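3.2 What we bought, and what we should have bought

I'll go through the money in some detail, as I could find very little on it when we were planning. Most papers on collecting demonstrations give you the price of the arm and stop there. Our arm came on loan from another group for the first year, so the budget I had to defend was for everything else - the hand-held grippers, the spare pads, the cameras, the tables and the small stuff that goes on them.

We started with quotes from two suppliers. Budelau offered a finished hand-held gripper at $899 each, calibrated and with a year of repairs. Vorley sold a kit for less than half of that, but you print the linkages yourself and somebody has to put it together. I went for a mix: two finished units and four kits. Banafsheh Akbari built the kits in July and kept a log of her time, and once I priced her hours at our usual rate the savings got a lot smaller. They were still there, just nothing like what I'd promised in the proposal!

Pads were where I really got it wrong. I had budgeted them as a one-time purchase, along with the screws. They are a consumable, and they should sit on the same line as tape and batteries. We went through 74 of them over the project, and the rush orders cost more than the pads did. If I were writing the budget again I'd order the whole lot up front and keep them in a drawer.
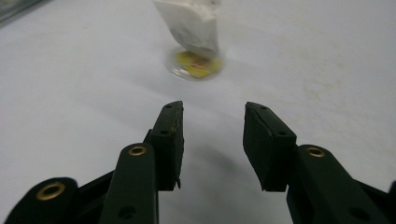
The tabletop items were cheap by comparison (tissue, small dishes and the like), and I'd happily spend more there. We set aside $116 for them and ended up at $71, mostly thanks to buying in bulk. Soft and see-through things are the ones our policy struggles with most, so an extra box of those is probably the best value in the whole table of costs. Fig. 4 gives the spending by category.

Figure 4. Spending by category for the collection phase, in US dollars. Loaned equipment is left out. Labor for the kit grippers is shown separately.

Then there is the question of how many stations to set up. The Hassanpour lab runs one gripper per table and takes turns, and I copied that at first. It's fine for a pilot. Once we had up to four people collecting at the same time, though, the tables ran out before the grippers did, and we had to order two more from Millard at short notice. Plain white tops again, to match the ones we had. Delivery took longer than the gripper repairs, and I hadn't put any money aside for it, so the charge came out of the travel line. The revised budget in Appendix B has delivery as its own item.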